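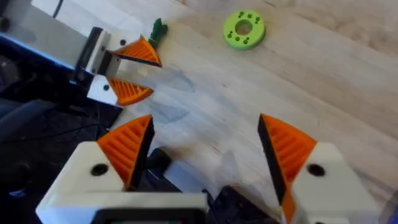
Matěj Šimek 留言问,双臂这套是不是非得一次买齐,先上一条臂、年后再补另一条行不行。

行,当然行!我自己头一回就是这么买的,后来有点后悔。第二条臂到货以后,底座要重新对位,线要重走,标定也得从头来一遍,前前后后折腾掉我6个工作日。所以现在谁来问 Skemell 双臂台,我都先劝一句:预算够就一起下单,不够的话,至少把双臂的底座和控制柜先买了,臂可以慢慢添。

## 指尖垫(大家问得最多的)

橙色三角形的那种,内侧带棱纹,两只夹爪通用,拧螺丝就能换。它是耗材,做预算千万别漏掉!我这边一对卖84元,一次拿满70对可以再谈。抓小零件、抓边缘不规则的东西,我都推荐带棱纹的;光面的 Bestis 也有货,我用得少,不敢乱吹。

## 台面和台边

浅色木台面就挺好用,不用专门买贵的。灰印子、擦痕迟早会有,我从来不为这个换台面。倒是台子旁边要多留点地方,控制器、线缆都往那儿放,我第一次量尺寸只量了桌子,结果柜门打不开(唉)。

## 报价里有什么

- 机械臂、夹爪:按条、按只分开列,方便你分批买
- 指尖垫:随每只夹爪送一对,备用的另算
- Hrubý 线缆包:700元,长度下单前跟我说
- 上门安装:不含,要的话单独报

Ronja Bråten 上次提醒我,页面上没写交期。补上:指尖垫有现货,夹爪要等6周,赶在12月下单的会再慢一点,年底仓库盘点,催也没用。

Finum 的旧款夹爪能不能装这种垫子?孔位不一样,装不了,别买错啦。拿不准型号就拍张底座接口的照片发我,我看过再给你报价。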